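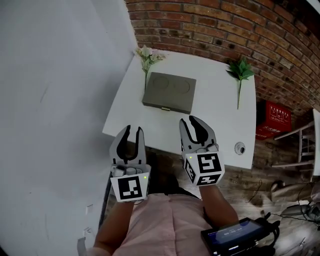 Zwei Greifer in den Händen, davor ein weißer Tisch.

Neuer Shuttle vom Parkplatz Lerkeck zum Terminal

Liebe Leserinnen und Leser,

seit Januar fährt der Bus zwischen dem Parkplatz Lerkeck und dem Flughafen Drarnholm alle 15 Minuten. Vorher mussten unsere Gäste manchmal eine halbe Stunde warten, und besonders am frühen Morgen gab es darüber viele Beschwerden. Wir haben diese Beschwerden gelesen und ernst genommen.

Der erste Bus startet jetzt um 3.30 Uhr, der letzte um 0.45 Uhr. Wer in der Nacht später landet, ruft bitte die Nummer an, die auf dem Parkschein steht. Dann kommt ein Fahrer der Firma Haltell mit dem Kleinbus. Für diese Fahrt bezahlen Sie nichts extra, aber rechnen Sie bitte mit etwas Wartezeit.

Die Haltestelle am Terminal ist umgezogen. Sie finden den Bus nicht mehr bei den Taxis, er hält nun am Ausgang neben der Autovermietung Rolland. Vom Gepäckband gehen Sie nach links und folgen den blauen Schildern. Leider fehlt im Untergeschoss noch ein Schild, dort nehmen Sie bitte den Aufzug bis zur Ebene 1.

Auf dem Parkplatz selbst stehen jetzt 2.340 Stellplätze zur Verfügung, davon 3 Reihen direkt an der Einfahrt für Familien mit kleinen Kindern. Einen Kindersitz dürfen Sie im Bus benutzen, Sie müssen ihn aber selber mitbringen. Fahrräder und Skier nehmen wir ebenfalls mit, wenn Sie es bei der Buchung angeben.

Viele haben uns gefragt, ob man den Autoschlüssel abgeben muss. Nein, den Schlüssel behalten Sie. Notieren Sie sich nur die Reihe und die Nummer von Ihrem Platz, denn nach zwei Wochen Urlaub vergisst man das leicht. Mir ist es auch schon passiert, und ich arbeite hier.

Die Preise für eine Woche bleiben bis zum Ende der Osterferien gleich. Eine Stornierung ist bis 24 Stunden vor der Anreise kostenlos möglich, danach berechnen wir den ersten Tag. Fragen zur Buchung beantworten wir gern per E-Mail, meistens noch am selben Tag.

Ich wünsche Ihnen eine gute Reise!

Wilfredo Belmonte
Kundenbetreuung, Parkplatz Lerkeck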